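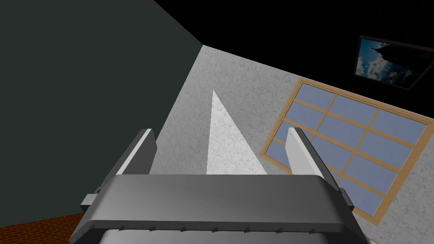

Handout 7, p. 2

**Comparing grippers in simulation before the bench sessions**

Read this before Friday. Bring it with you, because the run sheet refers back to the section titles.

The simulated wrist camera looks out over the top of the gripper housing, with a finger standing up on each side. Before you start any run, open the fingers fully and save one view with nothing between them. In the view on page 2 both fingers are open, the wall and the window sit at a steep slant, and a good part of the background is very dark. A slanted room is normal for a camera that turns with the wrist. Do not straighten saved views. If you rotate them, the pixel measurements in part 3 will be wrong.

### 1. The two grippers

You will compare the Punow and the Braton. Both are two-finger parallel models, and both load from the same menu in Trekevus, our simulator. The settings for this course are:

| | Punow | Braton |
|---|---|---|
| Maximum opening (mm) | 70 | 70 |
| Default grip force (N) | 15 | 15 |
| Finger pads | flat | curved |

Opening and force are matched on purpose. If your group gets different results from the two models, look at the pads first and the controller gains second.

### 2. Setting up a run

1. Load the room and pick a gripper.
2. Reset the arm to the home pose.
3. Open the fingers and save the empty view.
4. Place the test block using the script. Do not drag it in by hand.
5. Set the step limit to 600.
6. Start the run and leave the window alone until it stops.

The controller is Gachanja for both grippers. Last term some groups changed controllers halfway through the comparison, and their tables could not be used. If you want to try another controller, do it after you have handed in the main set, and label the folder clearly.

### 3. What to measure

For each run, write down whether the block was lifted, how far it slipped between the pads, and the step at which the fingers first touched it. Slip comes from the log. First contact comes from the log too, but check it against the camera view -- the log sometimes reports contact between a finger and the table.

You also need the finger gap in pixels from the empty view. Measure between the inner faces at the tips. The inner faces are the pale ones in the view on page 2, and the outer edges are darker. Measuring from the outer edges is the most common mistake in this exercise. It makes the gap look wider than it is, and the error carries through to every slip figure you convert.

Background matters more than people expect. A pale finger is easy to pick out against a dark wall and harder against a light one. If your edge finder loses a finger, turn the wrist a little and save the view again. Write the new wrist angle in the notes column.

### 4. What to hand in

- the table of runs, one row per run
- the empty view for each gripper
- a paragraph saying which gripper you would choose for the block and why

Keep the paragraph short. A failed lift still goes in the table, and so does a run that hit the step limit. Mark the second kind "limit" and leave the slip cell blank.

Questions about Trekevus accounts go to Darcy Ruawai. Questions about the table can wait for the session. Part 2 of this handout covers the bench versions of both grippers, including how to zero the force reading.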